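To: Vindon robotics club list
Subject: Re: [vindon-robotics] Foam pads and the tray task

On Monday a member wrote:

> We got through 11 runs before the room closed. The bottle pick
> is fine when it stands in the open but we keep bumping the tray
> wall when it is in a corner. Should we move it to the middle
> for the Gerkcombe entry, or leave it where it is? Also, are the
> foam pads staying on? Somebody said they were only for testing.

Leave the bottle in the corner. The Gerkcombe rules say the judges place the object anywhere inside the tray, so we need practice with the bad spots. The clear tray also stays. I know it is hard to see against the desk, but they are using a clear one too.

The foam pads are staying on. I tried the bare fingers last week and the bottle turned in the grip on most lifts. If a pad starts to peel, stop and glue it again before you go on. 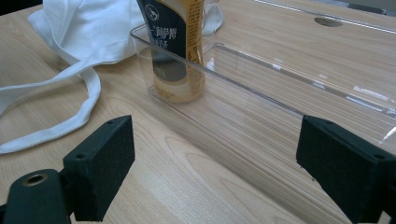 For the corner approach, open the fingers all the way before you get near the tray and come down from above. Most of the bumps I saw came from people sliding in low from the side. Go slower than feels natural for the last part.

Our target is 200 clean runs before we start on Ridadia, the second task. Please log the failed ones as well and write down what went wrong. "Bad grip" is not enough. Say which finger hit what.

Two other things. The spare screws are in the Balogun box on the second shelf, so please put them back there. And if you change the desk setup, post it here the same day.

I have the room until 6 on Monday if anyone wants to come in and practice.

Club lead, Vindon robotics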